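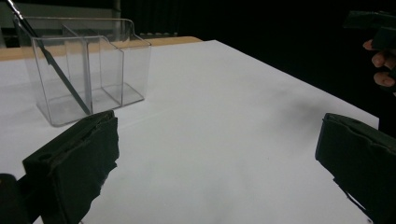

Minderden, February

Chapter 4
Paying for Affordable Rental Housing

The city of Minderden owned a vacant bus yard on Adwood Street for eleven years before anyone built on it. Three developers looked at the land and walked away. The fourth, Hendriks Homes, proposed 148 apartments, with 40 of them set aside for households earning less than half of the area's median income. The city council approved the plan, and the building opened two years later.

Why did the first three proposals fail? The land was cheap and the demand for apartments was strong. The trouble was the gap between what the building would cost and what the rents could support. Housing planners call this the financing gap, and most of this chapter deals with ways of closing it.

Start with rent. A landlord uses rent to pay for repairs, taxes, insurance, staff and the mortgage. What is left after operating costs determines how large a loan the building can carry. When rents are held down by agreement, the loan shrinks, but the price of concrete, lumber and labor stays the same. Someone has to supply the difference.

At Adwood Street the difference came from several places. The city leased the land for a small yearly fee. A state agency issued tax-exempt bonds, which lowered the interest rate. Investors bought tax credits, and a local housing fund made a second loan with payments deferred for 20 years. Folasade Bako, the city's project manager, kept a chart of the sources on her office wall and redrew it each time one of them changed.

Each source brought its own rules. The bonds limited tenant incomes. The tax credits required yearly inspections. The housing fund asked for a waiting list open to current residents of the district, and 332 households signed up for it before the doors opened.

Section 4.1 explains how a developer estimates costs and income. Section 4.2 covers bonds and tax credits. Section 4.3 returns to Adwood Street and follows the budget prepared by Erdal Özkan, the developer's finance officer, from first draft to closing.

Key terms: financing gap, median income, tax-exempt bond, deferred loan, operating costs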